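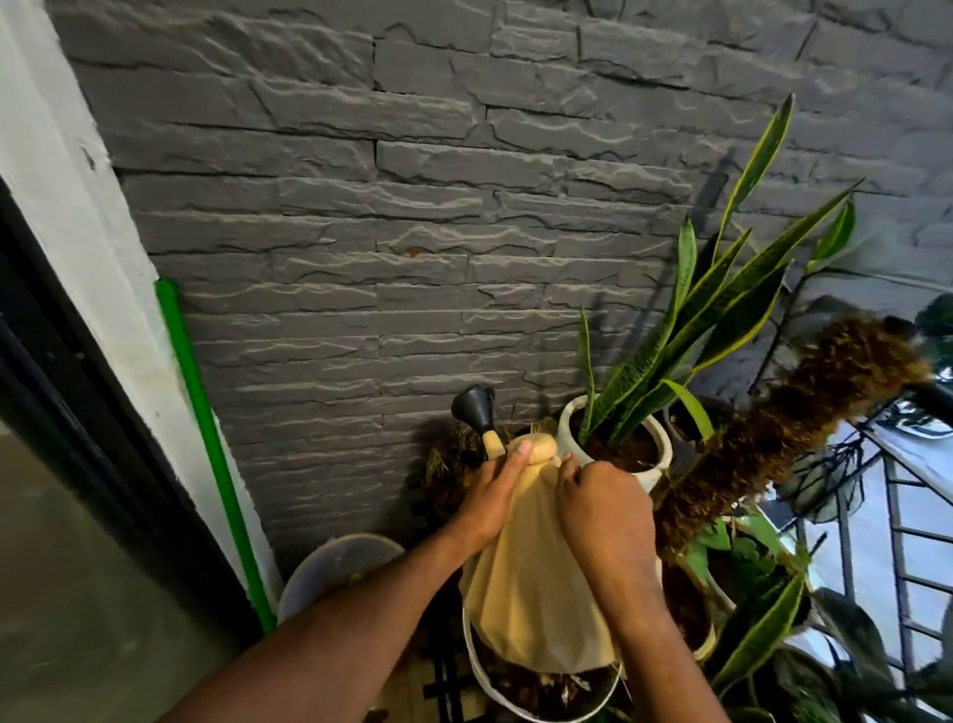
Can I mix a Tedska gripper with the head camera I already own?
Any head camera with a standard stream will do, the controller takes it in and time-stamps it with the finger data.

Tedska G5 and G10 grippers — comparison and ordering

Two grippers, same mount, same cable, same controller. The number is the payload in newtons of steady grip before the finger pads start to creep, so 5 for the G5 and 10 for the G10. Peak is higher on both, see the data sheet. Most people calling us are stuck between the two so this page is mostly about that.

G5. Slim fingers, soft pads, opens quick. Good around leaves, stems, seed trays, thin pot rims. Gives up early on anything with water in it. Not sealed at the wrist.

G10. Wider palm, sealed wrist, slower to open. Holds a handle or a round pole without walking. Bulky between pots. If you have a crowded shelf you will knock things, plan your approach from the top.

What we compared them on

Balcony plant care, all of it. Watering cans, short pipe, moss poles, pots on a tiered stand. Maeve Hanrahan at Heltdale did the task list and we kept her order. Every task gets done by hand first, seen from the head camera, then with the G5, then the G10. Hand footage is the reference for grasp placement — where the thumb goes, how far apart the hands sit, which wrist leads.

The watering can was the hard one. Two hands on the body, knob at the top, spout out to one side. Nothing flat to pinch. The G5 pair slid on the facets as soon as we tilted. The G10 pair held but the left arm needed a second try to clear the wall. If cans are your main job, get two G10s and dont look back.

Pipe went better than expected. Round stock, one hand at each end, something leafy caught between. Both grippers could hold it level, the G5 let it roll when one side pulled.
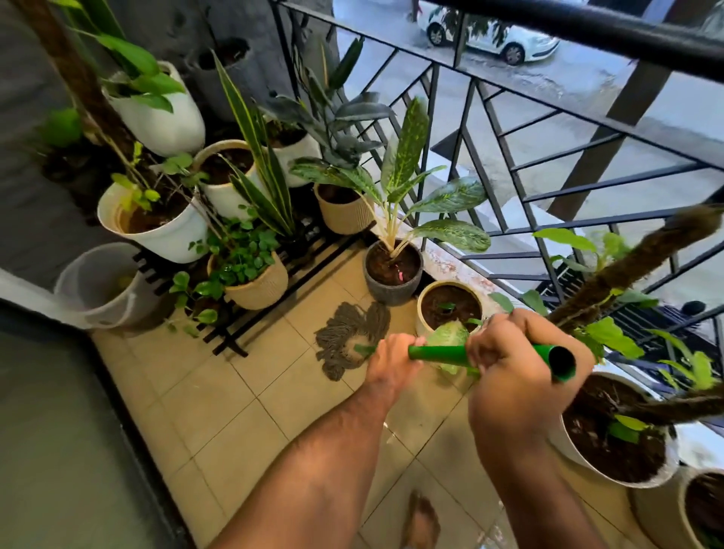
Rolling is a pad issue more than a force issue. The ribbed pads (sold separate, part 3515) fix most of it on the G5. Wash them after soil work, grit gets in the ribs and they go slick.

Arms. Tested on the Justard bench arm and the Gunawardena light arm. Justard is stiffer, better for poles and cans. Gunawardena is easier to get past a railing or in behind a plant stand, but sags a little with the G10 at full reach. We'd pair it with the G5 and leave it at that.

Cameras. Head view alone is OK for big grasps. For stems add a wrist camera, the forearms block too much once both arms come in low. Bright tile and dark foliage together will fool auto exposure — lock it before you start.

Controller. One box runs two grippers and two cameras. Log rate is fixed. Grip force, opening and temperature all go in the same file. Firmware from December or later is needed for two-arm sync, older boxes update over the cable.

Pads are rated for 3000 full closes, then swap. Takes a small hex key, in the box.

Whats in the box: gripper, flange, cable, smooth pads, hex key, printed quick start. Controller and power supply are seperate.

Loan sets go out with one G5 and one G10 so you can run your own objects. Ask sales for the loan form, tell us which arm you have so the right flange ships.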